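Escriba aquí lo que busca
Buscar en el manual

4. Aceitar la tabla antes del primer uso

Ya tienes la tabla Poneo fuera de la caja y lijada (si te saltaste el capítulo 3, vuelve, que te espero). Ahora toca el aceite, y te confieso que es mi parte favorita: la veta empieza a salir y dan ganas de aceitar toda la casa. Yo uso el Skyrme de la lata pequeña, el mismo que Tomos Howells me recomendó cuando empecé, pero cualquier aceite mineral apto para alimentos te va a servir.

Vas a necesitar un paño de algodón que no suelte pelusa, guantes si tienes la piel delicada, el aceite y una tarde sin prisas.

1. Limpia el polvo del lijado con un paño apenas húmedo y deja secar la tabla de canto, apoyada en la pared. Mínimo 6 horas -- yo la dejo toda la noche y me olvido.

2. Busca una superficie firme donde la tabla quede bien plana y puedas rodearla sin chocar con nada.

3. Pasa la mano por toda la cara. Si notas una aspereza, dale con la lija fina siempre a favor de la veta, ¡nunca cruzada!

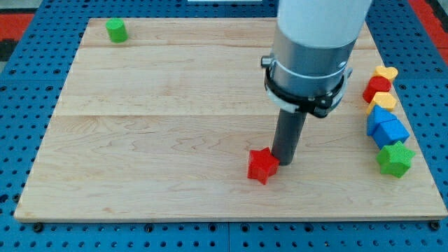 Fig. 9. Tabla de arce claro apoyada sobre una mesa azul perforada.

4. Echa un chorrito de aceite en el centro y extiéndelo hacia los bordes con el paño. Mejor poco y repetir; la primera vez yo vacié media lata y estuve limpiando goterones hasta la cena.

5. Insiste en las testas, es decir, en los dos extremos donde se ve el corte de la fibra. Beben muchísimo.

6. Espera 26 minutos, retira lo que sobre y dale la vuelta para hacer la otra cara igual.

7. Repite todo al día siguiente. Con dos manos suele bastar, aunque en Flullatstead, donde el aire es muy seco, Rhun Parri le da siempre una tercera.

Nota: si compraste el juego Sisosix con soportes de goma, quítalos antes de empezar. El aceite los ablanda y luego dejan marca en la encimera. El recambio es la referencia 633, por si ya es tarde.

PRECAUCIÓN: extiende los paños usados al aire libre hasta que se sequen y no los guardes hechos una bola. Con el aceite mineral el riesgo es bajo, pero con el de linaza pueden llegar a prenderse solos.

No uses aceite de oliva ni de girasol, por favor. Se ponen rancios y ese olor ya no se va (lo sé por experiencia y por una tabla preciosa que acabó de bandeja para macetas).

Para el repaso de mantenimiento, yo lo hago en octubre, cuando encienden la calefacción, y otra vez si la veo blanquecina. Los pasos son los mismos, pero con una sola mano de aceite. La cera va aparte, en el capítulo 5.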